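Gift-wrapping counter charges shoppers £5 a box, but is it worth the money?

By Marisol Ambrose

Shoppers at the Cenodgate arcade can now have their presents boxed and wrapped while they wait, under a scheme that began this February and is meant to run until the end of spring. The counter is on the upper floor, next to the lifts, and is run by Fudadard, a stationery and homeware business that already has a shop by the main doors.

The price is £5 for a small gift, which covers a box or a sheet of paper, tissue, ribbon and a tag. Anything larger than a shoebox costs more, although the leaflet doesn't say how much more. When I asked at the counter I was told it "depends on the shape", and I can't see that being much help to somebody standing there with a teapot.

Fudadard says the service will save people time and cut down on waste. The first claim is easy enough to test. I handed over a scarf just after 11am and had it back in 4 minutes, neatly done, with the corners square and the price label taken off without my asking. There was no queue. At lunchtime there was one, and it stretched back past the lifts.

The claim about waste is harder to swallow. The leaflet calls the boxes "keepsakes" and suggests they will be used again year after year. Some will be. Plenty of households already own a cupboard of boxes that were too nice to throw out, and I am not sure the town needs more of them. Foil-type papers are often refused by recycling collections, and glitter is no better. Asked which of its papers could go in the household bin for recycling, Fudadard said it was "looking at clearer labelling" and gave no date.

Radoslava Ševčík, who manages the counter, believes customers are paying for care and a bit of colour as much as for the materials.

"People come up here with something in a carrier bag and they feel a bit glum about it," she said. "Put a ribbon on and they cheer up. I don't think that's silly."

It isn't silly, and the colour is certainly there. The display leans on deep blues and golds, with a cloth printed with sunflowers in the manner of Van Gogh laid out underneath. It is a lot of pattern to put beneath a present, and I did wonder whether a plain cloth would have done the wrapping more favours.

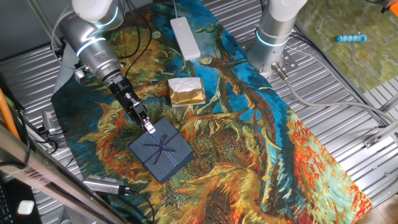 Opinion among shoppers was mixed. Revathi Marar had paid for a birthday present to be boxed for her sister and said she would do it again. "I can't tie a bow to save my life," she said. "Mine come undone on the bus."

Marek Ondrejka was less taken with it. He had bought a candle for under a tenner and worked out that the wrapping would add more than half as much again. "I've got a roll of paper at home," he said. "It's got snowmen on it, but it's paper." He went home with the candle in its bag.

His sums are fair. The same shop sells a roll of plain wrapping paper for £2, a few steps from the main doors, and a roll that size will do several small presents if you don't mind the odd join at the back. Ribbon is sold by the metre at 79p. Anyone with scissors, tape and a clear table could match the basic wrap for a good deal less, and the leftovers would go back in the drawer for next time. The boxes are a different matter, as Fudadard doesn't sell them on their own. I asked why not and was told there were "no plans at present".

A free evening class in wrapping has been promised as part of the scheme, to be taught by Natália Hrnčiar, who used to dress shop windows for Zurkton. Places are limited and have to be booked in person at the counter. She intends to cover bows, awkward shapes and how to fold tissue so that it doesn't look like packing material.

That seems to me the most useful thing on offer, and also the part that has had the least publicity. The leaflet gives it a single line on the back, below the terms and conditions – and those say that wrapped goods can't be exchanged without the wrapping being undone at the customer's own cost.

The arcade's managers would not say what rent Fudadard is paying for the space, or whether other shops were asked. A decision on keeping the counter beyond the spring will be made once the takings are known.

The counter opens at 10am and takes its last item at 4.30pm. Payment is by card only.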